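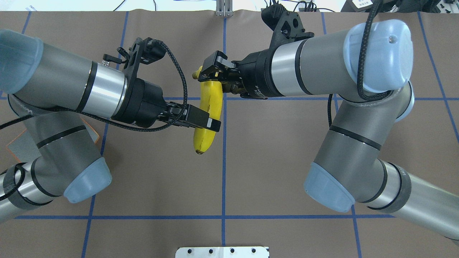
One banana, two grippers.

I'd been meaning to get over to Brornlow for months, mostly because three different people had told me to try the hoppers at Limance. So last week I finally went, ate far too much, and then talked Lakmal Weerasinghe into sitting down with me once the lunch lot had cleared out.

If you haven't been, it's a narrow room next to the dry cleaner's with 22 seats and a counter along the window. The menu is Sri Lankan, short, and changes when Lakmal feels like it. I'd had an egg hopper with seeni sambol (sweet, sticky, properly hot at the end), a bowl of dhal and a black pork curry that I'm still thinking about.

"People come in and ask for the mildest thing," he told me, wiping down the counter while we talked. "I say, have the dhal, and then I put a bit of pol sambol on the side. They always finish the sambol."

He opened in July, after 11 years cooking in other people's kitchens, the last few at a hotel near Clillon where he mostly did breakfasts. I asked if he missed any of it. "The dishwasher," he said. "They had a beautiful dishwasher."

The hoppers took him ages to get right. He'd grown up eating his aunt's, and hers were made with toddy, so he had to work out a batter using yeast and coconut water instead. It sits overnight and he's in by six to look at it. "In winter it sulks. I've had it next to the oven, on top of the fridge, in my car with the heater on. My wife thought I'd gone mad."

Sveva Amato runs the front and makes the puddings, and she came over halfway through with two plates of watalappan and a spoon for herself. It's a steamed custard with jaggery and cardamom, and hers is softer than others I've had - nearly a crème caramel. She's from an Italian family and had never tasted it before she took the job. "I made it badly for a month," she said. "Lakmal ate every one and didn't say a word, so I knew they were bad."

"They were fine," said Lakmal.

"They were scrambled eggs!"

On a good Saturday they'll send out 190 hoppers, all from four little pans, and there's no booking, so expect to queue. I asked whether he'd look for somewhere bigger. He pulled a face. There was a place going on the high street, he said, but the rent was silly and he'd have had to take on another cook. He'd sooner put money into a decent extractor fan. (My coat agrees with him.)

What he would like to do is a proper lamprais, baked in banana leaf, with the frikkadels and the aubergine and everything. He's been testing it on Sundays, when they're closed, and says the rice is nearly there. I've asked to be told the minute it goes on the menu, and Sveva has written my number on the wall by the till.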